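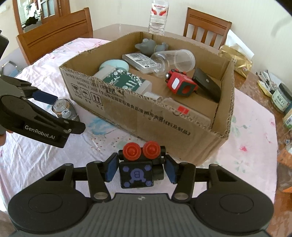 Tatley Robotics - Field Recording Team

Hand sync fault: frequently asked questions
Last updated 22 October 2026

This page is for operators, reviewers and anyone at the Joncombe site who works with two-handed recordings. It covers the fault we found in July, which recordings it touched and what has changed in the daily routine. If you only run single-hand tasks, you can skip to the section on pinched fingers.

THE FAULT

What went wrong?

The left and right grippers were saving their data with clocks that did not match. Each gripper's own recording looked fine. When the two were lined up, the left hand ran 84 milliseconds behind the right.

Is 84 milliseconds a lot?

For a person watching the video, no. For a policy trained on it, yes. In a handover the giving hand appeared to let go before the receiving hand had closed, so the arm learned to let go early. On the test bench at MacPherson it dropped the object on nearly every handover. Picking an item out of a box with one hand was not affected.

How was it found?

The MacPherson group reported the drops. They spent several days on their own controller first, which was a reasonable place to look. Then someone played back the training recordings with the jaw widths plotted on one graph and saw the same gap in all of them. They sent us the plot and we confirmed it the next morning.

What caused it?

We use a sync hub made by Gretex. It sends a start pulse to both hands. After a settings reset in July, the hub came back up with a delay on its second port. The delay is a legitimate setting for people who use long cables, and our old settings file had it at zero. The reset removed our file and the default came back. There was no check in our software that would have caught it.

Was it a fault in the grippers?

No. We tested all 4 pairs afterward with a known good hub and the hands agreed every time.

Did an operator do something wrong?

No. The start light came on as usual and there was nothing on the operator's side to show the problem.

RECORDINGS

How many recordings are affected?

875. All are two-handed tabletop tasks recorded at Joncombe between the reset and the day we shut off the hub. They are mostly box work: small toys, stationery and household packages going in or coming out of a carton.

Which tasks should I worry about?

Handovers, anything where one hand steadies a container while the other reaches in, and anything where both hands hold the same item. If the two hands worked on separate objects, the offset is still in the file but matters less.

Can the affected recordings be repaired?

Most of them. The offset was constant, so the left-hand stream can be shifted. Mattes Kröger wrote the correction script and it has been run on the full set. Files that have been corrected carry the tag "lr-shift" in the notes field. Please don't run the script a second time on a file that has the tag - it will shift it again, and we have already had to restore one batch from backup.

Which ones could not be repaired?

11 recordings were stopped and restarted partway through, and the two halves have different offsets. Those have been withdrawn. If you kept a local copy, delete it.

I trained on the old set. Do I need to retrain?

If your task uses two hands, yes. If you cropped to the right hand only, no.

How do I tell from the video if a recording has the problem?

You mostly can't by eye. Use the width plot. Pick a moment where one object passes between the hands and compare the opening of one jaw with the closing of the other. Clear plastic items are a poor choice for this. The contact point is hard to see through them and reviewers disagree by several frames.

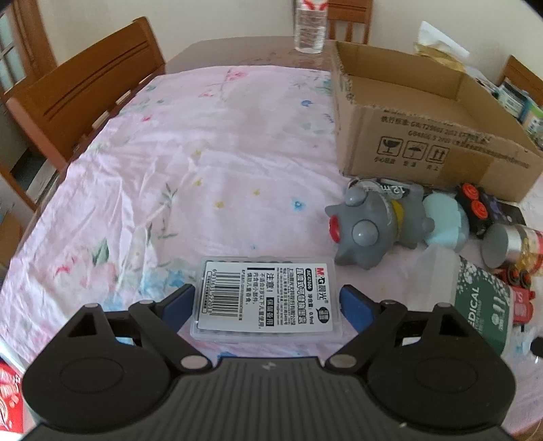
Flat clear case between the finger pads. Use an opaque item for the sync check.

DAILY ROUTINE

What is the new check at the start of a session?

Hold the two grippers facing each other and touch the finger pads together three times, with a short pause between touches. Do this while recording. The software looks for the three contacts in both streams and shows green if they agree within one frame. It shows red if they don't.

What do I do if it shows red?

Stop. Power the hub off, wait until the light is out, power it back on and repeat the check. If it is red again, label the hub, set it aside and tell the team. Do not record two-handed tasks with it. You may go on with single-hand tasks.

Do I have to repeat the check after a break?

Only if the hub lost power or a cable was unplugged. Changing the items on the table or swapping the box doesn't count.

Can I change the hub settings myself?

No. The settings page is locked now. Ask if you need it opened.

What if I forget the check?

Do it at the end of the session and write "check at end" in the notes. Reviewers will accept this. A session with no check at either end will be returned to you.

Does it matter what table or room I use?

Not for sync. Use the setup on your task sheet. A patterned tablecloth, chairs around the table and the usual bottles and jars off to the side are all fine for home tasks and you don't need to clear them.

PINCHED FINGERS

While looking into the fault we went through older incident notes and found several pinches that had never been written up properly. None needed more than a bandage. These questions came out of that.

Where can I get pinched?

At the jaw linkages, between the moving links and the housing. The pads themselves are soft enough that people stop worrying about the rest of the tool, and the links are what caught them.

How should I hold the tool?

By the handle, with your fingers behind the linkage. Don't reach across to steady the other gripper by its links. If an object jams between the pads, open the jaws fully and set the tool down before you pull the object out.

Can I put my hand in the box during a recording?

No. If something tips over inside, either pick it up with a gripper as part of the task or end the recording. Resets are done by hand with both tools resting on the table.

Watch the edges of the cartons too. A torn corrugated edge will scratch your wrist if you reach over it all day. Tape it down or swap the carton if it bothers you.

Do I report a pinch that didn't break the skin?

Yes. Use the short form, it takes a minute. Put down which hand, which tool and what you were holding.

OPEN ITEMS

Is the hub going to be replaced?

Not decided. With the settings locked and the check in place it has behaved. We are testing a version of the recorder that stamps time in each gripper and doesn't depend on the start pulse.

Were recordings from other sites checked?

Yes, all two-handed sets were plotted. Only Joncombe's hub had been reset.

Who do I ask?

Mattes Kröger for the script and the file tags. For hub problems and incident forms, use the field recording inbox and put the kit number in the subject line.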